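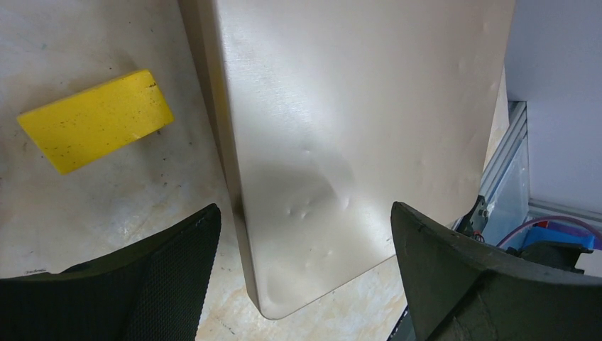

Steel panel between the two fingers, yellow block on the left.

Cleaning steel with the robot arm: tips from our workshop

In our club at Lellidel we practice household tasks with the arm, and in November the students chose cleaning of stainless steel for the Weriton student competition. I write down what we learned for the new members. Most of it is also good for your kitchen at home.

Before you start

Wipe the table with a dry cloth first. Small crumbs go under the panel and make scratches on the back, and the panel will also stand a little crooked, so the arm misses it.

Look for the brushing lines in the metal. Always move the sponge along these lines, never across. A person feels this in the hand, but the arm does only what the program says, so please check the direction of the lines each time you put a panel down. Elli Lehtinen put a strip of paper tape on the table as a help, and we took this idea for all the tables.

Water and soap

Use warm water and one small drop of dish soap. More soap gives more streaks. Squeeze the sponge well over the sink, then squeeze it one more time. No water should drip on the gripper. If it happens, stop the program and dry the fingers with a paper towel before you continue.

Do not use powder cleaner or the green rough side of a kitchen sponge. It takes the satin finish away and you cannot bring it back.

How hard to press

This was the most difficult part. Our first program pressed at 100 percent of the allowed force and the sponge folded in half under the fingers. Now we start at 9 percent and go up in small steps. If the sponge jumps or makes a noise, go one step back.

Dents need more patience. The sponge goes over the high places and leaves dirt in the low ones. Make small circles there with very light force, and finish with one long stroke along the lines. Do not try to push a dent flat with the gripper. Jevier tried it in his second week and we had to calibrate the wrist again, 11 minutes each time, until it was right.

Edges

The folded edge of a panel can be sharp. Wear gloves when you carry it. For the arm, stop the stroke one finger width before the edge, otherwise the sponge catches on the corner and tears. Clean the edge by hand at the end.

Grip pads

Soap stays in the small pattern of the pads and then they become slippery. Brush them with an old soft toothbrush and clean water, and let them dry open, not closed. If a pad does not hold a dry sponge any more, change it. New pads are in the drawer with the label Šindelář, together with the small screws.

After the work

Dry the steel with a soft cloth, again along the lines. Rinse the sponge and put it standing on its short side so the air can go around. Write your force number in the notebook, also when the result was bad.

179 shares | 9 comments
Lellidel Robotics Club | Contact | Back to top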